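Ata da reunião do grupo de caminhadas Altitura, 2018-06-30

Presentes: Odette Vidal, Anatole Joly, Svenja Mösli, Indrek Juška. Timothée Lecomte chegou no ponto 2.

1. Travessia de outubro. Aprovado por unanimidade o percurso Rurkimura–Prakar, com duas noites no refúgio. Que alegria, andamos a sonhar com isto há tanto tempo!

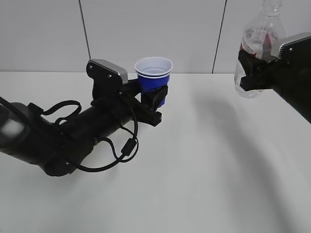 A Svenja já falou com o refúgio e guardam-nos os beliches do andar de cima (os que têm vista!).

2. Contas. Saldo de 283 euros.
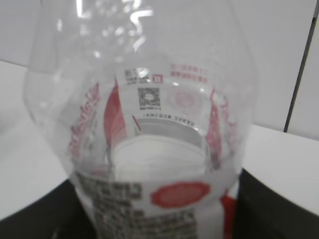
Página alterada pela última vez por O. Vidal

O Timothée propõe gastar parte em mapas novos. Aprovado.

3. Subida de treino. O Indrek leva-nos à crista de Vasseur, 1.200 metros de desnível, e promete parar para ver as gencianas.
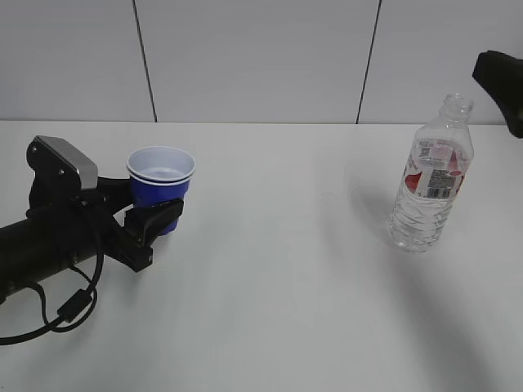 O Anatole empresta bastões a quem não tiver, basta escrever-lhe antes.

4. Outros. Entraram dois sócios novos, muito bem-vindos!
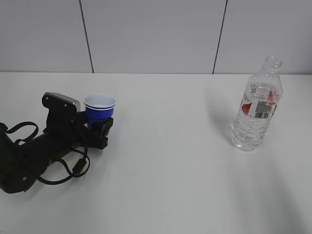
Copo azul acima da mesa branca

Redigiu a ata: Odette Vidal.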